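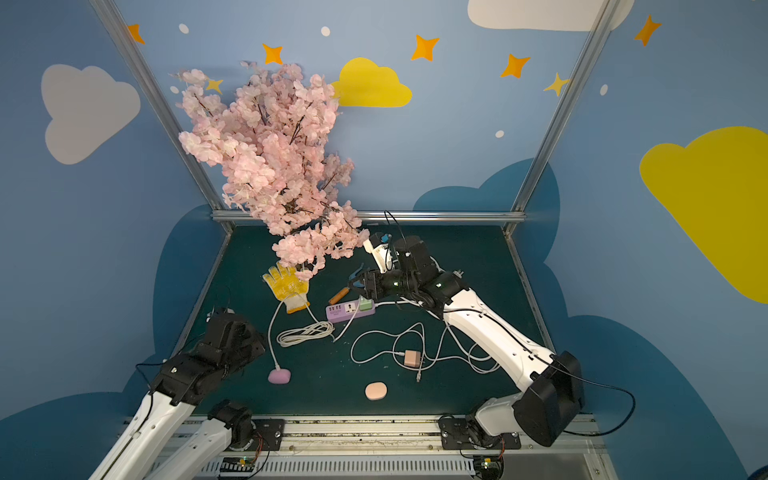
Wholesale & Ordering

The shop on the corner in Plukavness has sold kitchen goods, string, lightbulbs and birthday candles for 37 years, and until last January it ordered nearly all of them by phone. You rang Tessier in the morning, you got the same cheerful voice you always got, and you read your list out slowly while the kettle boiled. If you forgot the candles, well, you rang back.

Now the list goes in through Tralel, a ordering app that Tessier took on for the almost 200 small stores it supplies, and I spent a happy few days asking people behind counters what they make of it. Most of them like it a good deal more than they thought they would (one had sworn she'd retire first!). They like ordering at night in their slippers. They like seeing the price before they commit, and they love the button that repeats last month's order, which saves a world of squinting at old invoices.

What they miss is the talk. A phone call brought news along with it: which mugs were selling two towns over, whether the good dish towels were coming back. Vondel, a smaller supplier up the valley, has kept its phone line open for 4 hours every morning for just that reason, and lets customers use the app for the rest. Several shopkeepers told me they order from Vondel on the screen and then call anyway, to say that they have.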